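Section 7: Setting up your Plusov leak sensor in the bathroom

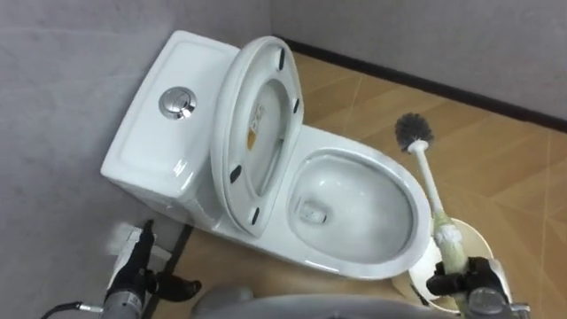 I put my first Plusov in the kitchen and thought I was done, then a neighbour's slow bathroom leak got into their hallway floor and I went straight off and bought another! These little pucks sit on the floor and shout at your phone when water touches them, so the whole job is picking the right spot and getting it talking to the hub. A toilet tucked into a corner with its tank against the wall, like the one in the photo, gives you a nice sheltered place beside the base, and the round chrome button on top of the tank is handy for the test in step 6.

What you need: the sensor, the Tromilard hub (already plugged in, see Section 2), two AAA batteries, a damp cloth and your phone.

1. Open the app and tap Add Device. Do this before the batteries go in, as the sensor only looks for the hub for a short while.

2. Twist the back off and fit the batteries. You should get one green blink.

3. Type in the room code. Mine came set to 593 and I left it alone, but you can change it.

4. Wipe the floor and let it dry properly (I was impatient and got a false alarm at bedtime, lovely).

5. Put the sensor down flat with the metal feet touching the floor. Don't stick it down yet.

6. Flush and watch the joints you can reach. If the floor stays dry and the app stays quiet, carry on.

7. Now touch the damp cloth to the feet. The alarm should go off in a couple of seconds, and it's LOUD, so warn the household.

Note: if the app says "weak signal", try moving the hub nearer the door. My walls are thick and it took a bit of shuffling.

Caution: don't spray bathroom cleaner on the sensor. Pick it up, clean underneath and pop it back.

Caution: the Plusov only tells you about water, it can't turn it off. Find your stopcock now and make sure it moves.

Next is Section 8, pairing a second phone.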